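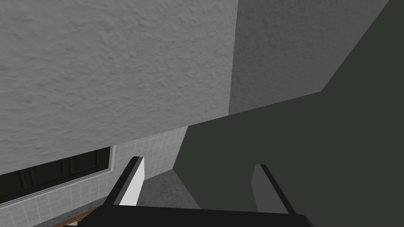 Zsófia Virág

Handmade Paper Lanterns: Your Questions

What paper should I use?
Something between 91 and 120 gsm. Thinner sags by teatime and thicker cracks along the folds, usually on the last one. I use Leemans in the plain cream, mostly because I bought far too much of it.

Do I need a scoring board?
No. A ruler and an empty biro will do. I own a scoring board and can usually find it about an hour after I've finished.

How many folds are there?
22 on the standard lantern. If you end up with 21, start again. If you end up with 23, hide the spare one at the back where the ends join.

Can I put a real candle inside?
It is a paper bag with ideas above its station. Please use a battery tealight.

My glue has made the paper wrinkle. What now?
You've used too much, or you've used the runny sort the children bring home. Try double-sided tape on the long seam and keep the glue for the base. Wrinkled lanterns look fine from across the room, so hang them high.

Is the template free?
Yes, and it prints on ordinary A4. Switch off "fit to page" first or your lid won't fit your lantern, and you'll write to me about it. Up to 325 people already have.

Can I sell the ones I make?
At craft fairs and school fetes, with my blessing. If you're planning on 3000 of them, drop me a line first, and possibly see a doctor about your thumbs.

When is the next pattern out?
February, which gives me time to work out how the star-shaped one stays shut. At present it's held with a clothes peg.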